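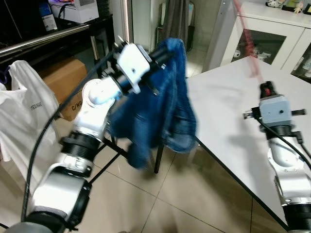 索特库姆（Sotcombe），八月

Losteo 白面整理桌，附细衣架一套

先说清楚：这是一张桌子。它不会替你叠衣服，不会提醒你牛仔裤已经在椅背上住了一个星期，也没有配套的手机应用。我们每周大约会收到一封信，问它能不能连无线网，答复一直是不能。

Losteo 是给那些把洗好的衣服先堆在床上、睡前再原样搬到椅子上的人做的。白色桌面，黑色桌腿，放在洗衣机旁、客厅一角或者走廊尽头都行，只要你还能侧身过去。白色是苏巴拉奥·古恩德（Subbarao Gounder）坚持的。他负责我们的家务家具线，理由是深色袜子掉在白桌上一眼能看见。至于白袜子，他表示还在考虑。

桌面光滑，略有反光。好处是布料拖来拖去不挂丝，坏处是丝绸衬衫自己会往边上走。牛仔布比较老实，放哪儿待哪儿，所以我们建议先把裤子摊在外侧，轻薄的放中间。T恤、衬衫垂到桌沿外面没有关系，桌边不勾线。

叠还是挂，公司内部吵过一阵。格斯·蒂博多（Gus Thibodeaux）属于挂派，他认为凡是有领子的都该上衣架，没领子的也可以商量。套装里的 Miranda 衣架就是他定下来的：红色，细身，挂钩偏高，颜色醒目到你没法假装没看见它空着。用法跟你母亲教的一样，从下摆伸进去，先顾一边肩膀，再顾另一边。从领口硬塞也能进去，领口的下场请自行承担。

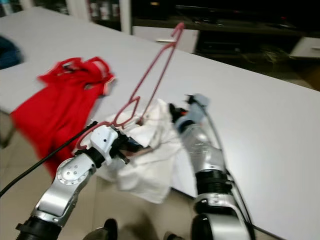 红色衣架与白色衣物，旁边的红衣服还在排队。

规格

桌面长：131 厘米
颜色：白色桌面，黑色桌腿
衣架：Miranda 红色细衣架，一套 23 只
单桌价：218 镑
桌子加衣架：请来信询价，格斯喜欢亲自报

为什么是 23 只，不是 24 只？供应商的包装箱只装得下这么多，第二十四只横着竖着都进不去。我们试了一个上午，然后改了说明书。

安装与摆放

桌腿用随附的扳手拧紧，一个人能装，两个人装会开始讨论方向。瓷砖地面请先看看有没有高低差，四脚踩稳了再上衣服。如果您家的砖缝正好让一条腿悬空，来信索取脚垫，不另收费。靠墙摆放时，至少留出一只手能伸进去的空隙，掉到桌子后面的东西迟早要捡。
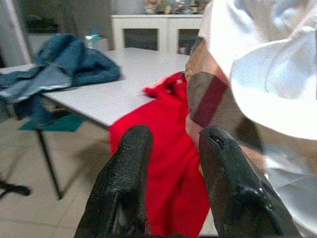

还有一件事，关于桌沿。我们听到最多的抱怨是东西会从边上滑下去，尤其是堆到第三件以后。Losteo 没有围边，试做时加过一圈，结果衬衫没法平铺，袖子全翘着，于是又拆了。眼下的办法是少堆一点，或者堆得靠里一点。两种办法都很有效，也都很少有人采用。

清洁

湿布擦，干布再擦一遍。新牛仔裤如果还潮着，请别在桌上过夜，靛蓝会留下印子，用中性皂液能擦掉大半。别用钢丝球，也别拿桌面当熨衣板。格斯试过一次，那张样桌现在放在他自己家里。

订购

下单后从汉盖特（Hangate）仓库发出，周一不发货，周一仓库盘点。桌子可退，包装请留着；衣架拆封后不退，数目对不上的除外，请先看看床底下。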